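4.2 Changes to the kitchen staff's work

Tastum prepares meals for office canteens from a single site in Nerkstead. Before the counter robot went in, each shift began with two people portioning, setting out appliances and wiping down stations. After it went in, one of them moved to a new task the firm calls cell checking. The checker goes through the next day's routines in simulation, looks at the view from the gripper and marks any step that should not be sent to the real counter.

We interviewed 29 employees in September. Most said the lifting had become easier. Several said the day had become harder to divide up, as pauses now came when the robot stopped and no longer when a tray was finished. Checkers were paid at the old rate for the first 30 weeks, a point raised in nearly every interview - often before we asked about pay.

Checking is mostly screen work. A view such as Figure 2 is judged in a few seconds, and the checker decides whether the open fingers have enough room between the objects standing on the counter.
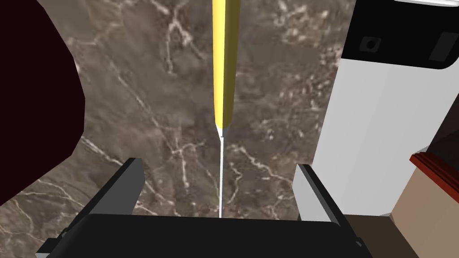

Figure 2. Simulated gripper view with a white appliance at right and a marble surface behind. Source: Tretuno; reproduced with permission.

Staff with long experience at the stations were quicker to reject a routine than newer staff, and they gave reasons in terms of reach and clutter. Strebel and Vávra report the same pattern at Steiner, where former line cooks did the checking. At Tastum this knowledge was not written into any job description - supervisors simply knew whom to ask.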